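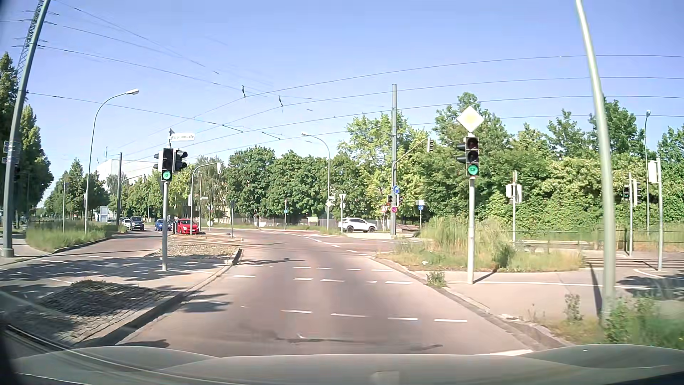
About Grasness

Grasness sets up and maintains the sensor system on one automated test car, known in the workshop as Nanent. We do not build vehicles and we do not write driving software. The software comes from Tudose. Our work is the hardware between the windscreen and the computer: brackets, cameras, cables, power supply and calibration.

The company was registered on 4/25/19 by Godelieve Cuypers and Henk Vermeulen. The workshop has 2 bays. One is kept for Nanent and the other holds the calibration boards and the bench.

How the car is set up

The forward camera is fixed to a bracket behind the windscreen. Its height and angle are checked against a wall target before the car leaves the bay. The car then stands for 2 minutes with all systems on while Ehsan Gilani reads the supply voltage at 4 points in the loom. A reading outside limits means the car stays in.

After the bay check comes the road check, which is driven by hand with the software recording only. Large junctions are used to compare the signal detector with the driver's notes, above all where several signal heads are in view together. Straight streets are used for aim. A long kerb and a row of parked cars give the horizon check enough to work with, even where the asphalt has no lane markings. Tree shadow across the road is useful for the exposure test. 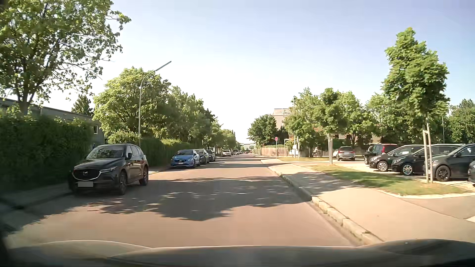 Routine care

The windscreen is cleaned inside and out before each run. Bracket screws are checked with a torque wrench and marked with paint; a broken paint line is entered in the log. Connectors are opened and inspected after every 100 hours of recording. Full calibration is repeated whenever the windscreen, the bracket or a front spring has been changed.

Repairs

Roos Brouwer handles repairs. Most faults are in cables where they pass through the door pillar. We replace the whole cable and do not splice. Spare cables are made up in August, when the car is off the road for its yearly service at Trumedow.

Contact

For questions on fitting or calibration, ask for Dinesh Annamalai at the workshop. Visits to the bay are by appointment.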